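Curstead: paid participants wanted for hand-held gripper study

We are looking for adults to carry out simple tabletop tasks with a gripper in each hand. The Wiltodier study compares two ways of teaching a robot arm from human movement.

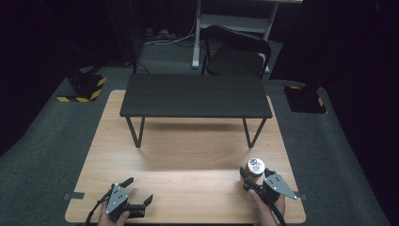
Sessions start at 5 pm and last three hours, with breaks. In our first round, 864 recordings went into training, and the arm did better when people worked at their own pace. We now want to repeat that result with new people.

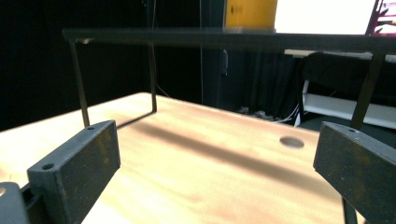
You need full use of both hands and no experience with robots. Left-handed people are welcome. Apply by the end of July to Cengiz Karakaya, Tristero project office.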